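Unit 4: Can machines do chores yet?

Household tasks remain harder than most shop-floor tasks. On a line, the part arrives in a known pose and the fixture does half the work. Clearing a table offers neither. Objects differ in stiffness, mass and friction, and each calls for a different grasp – a hardcover book and a potted plant share almost nothing.
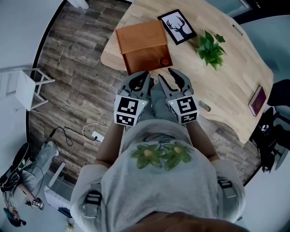

Current policies are trained largely on human demonstrations. In the Prollus tidying study (Bùi and Tian), 481 demonstrations of one task gave acceptable results on objects already seen. With 21 unfamiliar objects, performance fell sharply. Extending the set to 2,000 demonstrations recovered part of the loss – mostly on rigid items.

Set against this, the Alico packing cell runs 200 cycles between faults, with one carton size and fixed lighting.

For the tutorial: choose one chore from your own kitchen. List its contact events in order and mark those where vision alone would be insufficient.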